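Babatunde Sani, Vichien Sriwong and Volodymyr Karpenko
February

4.3 Edge slip on trimmed garments

The most common fault in the Midville trials was a grasp that closed on one layer of cloth when the planner had asked for two. Of 168 pick attempts on the sofa, 143 ended with the garment lifted and held. Most of the remaining attempts failed at the border between the body of a garment and a trim of another color. The Kurex edge detector often took this border for the outer edge and placed the fingertips too far in.

A second fault was more serious. When the wrist force reading dropped out, the controller kept closing the fingers and reported a good grasp. We stopped the trials and added a 90 ms timeout, after which the arm holds its position and waits for the operator. 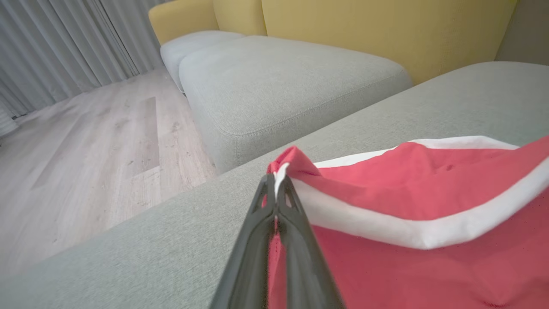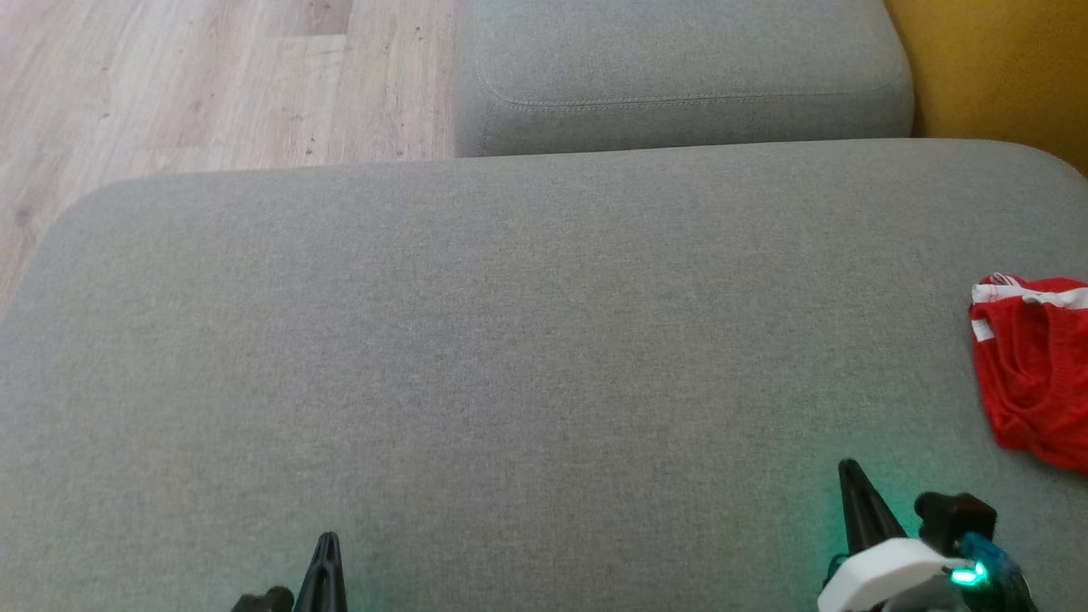 Figure 6. Red garment with white trim on the gray sofa. First panel: wrist view, fingertips closed on a fold at the trim. Second panel: head view, garment at right, outside the reach of the right finger.

Light cloth made both faults harder to detect, as the load on the fingers was close to sensor noise. The full log has 3230 grasp events and was labeled by hand by Sriwong and Karpenko. Events with a missing force reading were labeled separately and are left out of Table 4.

0 comments | 14 shares
Contact the authors | Back to top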